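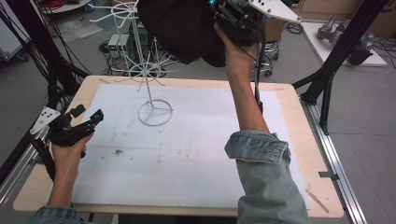 Why do people still say grace? My project on prayers before meals in Vustelstead

I picked this topic because my gran says grace before every meal, even toast, and I'd never once asked her why. Our tutor wanted something to do with belief in everyday life, so off I went!

What I did

I put a short questionnaire through 248 doors on the Firness estate and left a pile at the Lambrechts café (thank you for the free teas). I'd hoped for 100 back and got 40, so please don't treat any of this as the last word on the town. I also spent a few afternoons in the library at Statavik, reading up on Jewish, Christian and Muslim blessings over food. The Jewish one after a meal is much longer than I expected, and the Muslim one before eating can be a single word, Bismillah.

What people told me

Quite a few who never go to church still say grace at Christmas. One woman wrote that it was "the only time the lads sit still". Others said it was about manners, or remembering whoever cooked. The people with a strong faith mostly wrote about thanking God, and a couple were a bit cross that I'd put "habit" as a tick box at all (fair enough, I'd change that). One man had stopped when his wife died and started again a year later, and he filled both sides of the sheet.

What went wrong

My third question was muddled. I asked "Do you pray before meals or at other times?" with a yes/no box, so a yes could mean nearly anything and I had to leave it out. I also didn't ask anyone's age, which my tutor spotted straight away.

Next time I'd talk to people face to face, and I'd start with Gran. Her answer, by the way, was that her mother did it and the food tastes wrong otherwise.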